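Search this site Go

The part that holds the rest

Mar 5, 2018
By Hala Aoun

My kitchen scales broke in the usual way, by being nearly fine. The pan sat a little to the left. Flour slid towards the window. Underneath, once I had found the screwdriver and then found the right screwdriver, was a small plastic ring with a crack through it, and in the instructions, which I had kept in a drawer for no reason I could defend, the ring was listed as a "spacer, round". It could not be bought. The scales could be bought, complete with a new spacer, round, for 65 pounds.

This is how people end up at Adgate.

Adgate is a workshop in what used to be a carpet showroom, and it has kept the showroom's lighting, so everybody in it looks as if they are about to be sold something. Down one side are the printers, humming away like a row of fridges with ambitions. Down the other are the tables, and the tables are where the trouble is. A printer will make you a knob, a bracket, a hinge or a ring while you go for a sandwich. Putting the knob, bracket, hinge or ring back into the life it came from takes the rest of the afternoon.

I was given a seat next to Aaliyah Gill, who was assembling a turntable for a cake stand and did not want to talk. I respected this for several minutes. Then I asked her what the discs were for.

There are a great many discs at Adgate. They live in shallow trays, sorted by colour by someone who had the time, and they look like the sort of thing you find at the bottom of a removal box and move to the next house just in case. A disc is what you fasten other things to. It goes between the bit that turns and the bit that doesn't, or between the leg and the floor, or the lamp and the arm, and if it has been drawn properly you never think of it again. Gill has drawn a lot of them. She told me that her first went into a bathroom cabinet in July two years ago and is still there, holding up a mirror that she personally dislikes.

The drawing is done on a laptop and begins with measuring, and the measuring is where pride goes to be corrected. I measured my cracked ring three times and got three rings. The callipers were then taken from me, kindly, and I was shown how to hold them without leaning on them. One reading went into the drawing. The scales, I was told, would forgive a slightly large middle but would hold a grudge over the screw holes.

Holes are the real subject at these tables. People will tell you about their holes the way other people tell you about parking. A printed hole comes out tighter than it was drawn, as a rule, and how much tighter depends on the machine, the plastic and, in one opinion I heard delivered with great confidence, the weather. The old hands draw theirs generous. The new ones draw them exactly and then spend an hour with a round file, going quietly pink.

Then there are the pins. A pin is a modest thing, a stub that lines one part up with another so that the screws can go in straight. It is also just the right size to vanish. The regulars work over trays with raised edges. I worked over the table, and my first pin went off it and under a printer, where I gather it has company.

The trick is to seat the pin early, while the disc is lying flat and has nothing on top of it to argue with. You stand it in its hole, let go, and look at it from the side. If it leans, out it comes again. If it stands, you leave it alone, and this last part is harder than it sounds. I have rarely wanted to touch anything as much as I wanted to touch that pin.

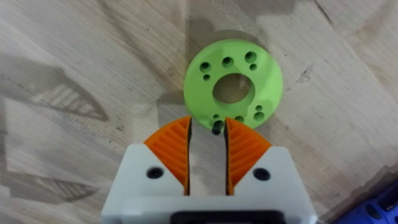 Gill thinks beginners push too hard. A pin that has to be forced, she said, is in the wrong hole or the hole is the wrong size, and the thumb is a poor judge of either. She would sooner see someone stop and go back to the drawing. She also said that I was breathing on her turntable.

There is, naturally, a commercial version of all this. Vovholm, who make flat shelving and the long silences that go with it, will sell you a bag of assorted fixings, and there is a firm called Chien whose catalogue runs to 2,992 items, of which I can confirm that none is a spacer, round, for my scales. I read the thing in bed over several evenings. It is better than you would think. Somebody has written "suitable for most purposes" beside a rubber foot, and I have thought about that foot a good deal.

Adgate keeps a catalogue of its own, in the form of a shared folder with 2,372 drawings in it and no agreement on how to name them. "Disc" is there. So are "disc new", "disc new good" and "DO NOT USE disc". One called Vasia is a coat hook, and was filed under its maker's cat. Newcomers are encouraged to look in the folder before drawing anything, on the principle that whatever has broken in your house has broken in someone else's. I looked. There was a ring for a set of scales, quite a handsome one, for scales that were not mine.

So I drew my own, printed it, found that I had given it an excellent middle and hopeless screw holes, and printed it again. The second one needed a little filing, during which I went quietly pink. The third I did not need, but I had pressed the button by then.

It was dark outside when I got the ring home. The screwdriver had gone back to wherever it goes. I used a knife, which I know is wrong, and tightened the screws in the order I had been told, a bit each and then a bit more. The pan went on level. I weighed an egg, then a different egg, then my phone.

The flour stays put now. The spare ring is in the drawer with the instructions, where I expect it to remain until I move house, and Gill has emailed to ask whether I would put my drawing in the folder. I have called it "spacer round (scales) final". There was already a "spacer round final", and it is for a tap.

Last updated Mar 5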